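Projet Mirkus — point d'avancement de février
Deux bras pour l'atelier partagé de Skindville
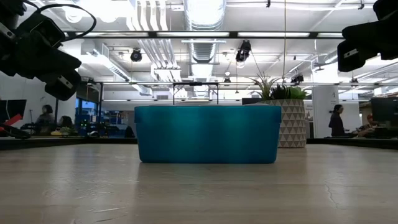

Depuis le dernier point, nous avons beaucoup avancé, et l'envie de vous raconter tout ça en détail est grande ! Les deux bras sont fixés, câblés et pilotés par le même contrôleur. Jusqu'à janvier, chacun tournait sur son propre ordinateur et il fallait lancer les programmes presque au même instant pour espérer un mouvement commun. Avec la carte Plestaro, les deux pinces partagent enfin la même horloge. Le décalage entre gauche et droite est descendu à 4 millisecondes.

Côté logiciel, la partie la plus longue a été le calibrage. Nous avons réécrit Kudo, notre petit module de planification, pour qu'il travaille dans un seul repère, celui de la table. Il recalcule maintenant la position des pinces à chaque démarrage. Avant, un coup de coude dans le plateau nous coûtait une soirée entière.

Les essais du mois portaient sur la prise d'un bac à deux pinces : approche par les deux côtés, serrage, levée, dépose. Nous en avons enregistré 372, la plupart le soir, quand l'atelier est calme. Les échecs viennent presque tous du serrage : le rebord du bac s'évase un peu et, si une pince arrive trop haut, elle glisse vers l'extérieur. Un membre de l'atelier a proposé d'incliner légèrement les doigts, et le premier jeu imprimé tient bien mieux que les doigts droits. Franchement, voir le bac monter bien à plat la première fois, c'était un très beau moment.

Deux points restent ouverts. Les câbles d'abord : la boucle au-dessus du bras gauche est trop ample et nous limite dans les grandes rotations. Il faudra un guide, ou bien un passage par le haut. L'éclairage ensuite, car le plateau verni renvoie des reflets qui trompent la détection des bords. Un tapis mat devrait suffire, nous l'essaierons lundi.

Pour le budget, il reste un peu plus de 40 % de l'enveloppe. Les moteurs de rechange sont payés, ainsi que la carte. Nous aimerions reporter la somme prévue pour le second écran sur les capteurs de force, qui nous seraient bien plus utiles à ce stade — dites-nous si cela demande un avenant ou si un simple accord par courriel suffit.

Prochaine étape : le bac chargé, d'abord avec des pièces légères, puis avec de la visserie en vrac. Nous préparons aussi la notice de montage pour les autres ateliers qui nous l'ont demandée. La première partie, consacrée à la fixation des bras, est en relecture et vous sera envoyée avec le prochain rapport.

L'équipe Mirkus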